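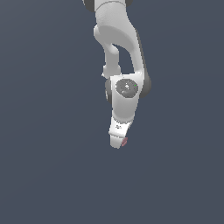
4. What changed for the sorting staff

Before the arm was introduced, two operators at the Brolport site worked each sorting bench and took small parts from a mixed bin by hand. Both did the same job and traded places when they wanted to. With the arm at the bench, one operator loads and clears while the other works at a screen, where planned grasps are shown in simulation and either passed or sent back. Over the study period the screen operators reviewed 1,557 grasps.

Most of the staff we interviewed in October said the work was lighter on the hands and harder on the eyes. Several had been fast sorters and felt that this skill no longer counted for much. One told us she "used to know a bad part by the feel of it" and now had to guess from a drawing. The Troline software keeps a log of each decision, and some operators at first took this to be a check on their own speed. The shift lead held a short meeting to go over what was stored, after which fewer people raised it.

Reviewing also raised a question of judgment. The simulated view leaves out the bench and the bin, so the operator has only the arm and the part to go by. Figure 4 gives a view of the kind used in review, with the gripper over a small pinkish part and a short gap between them. Operators did not agree on how to treat views like this. Those who had sorted by hand for a long time tended to send them back and ask for a second angle. Newer staff passed them more often. We found no written rule on the matter at either Brolport or Plustbridge.

Figure 4. Simulated view of the arm and a small part, with the gripper above the part. 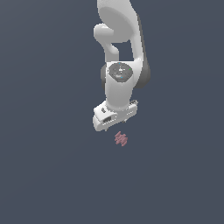
4.1 Breaks and rotation

Screen work was first planned in blocks of 100 minutes. Operators asked for shorter blocks within the first weeks, and the site moved to a 10-minute break at the middle of each one. Rotation between screen and bench was left to the pair. In practice the same person often stayed at the screen for a whole shift, and the other had little chance to learn the review task.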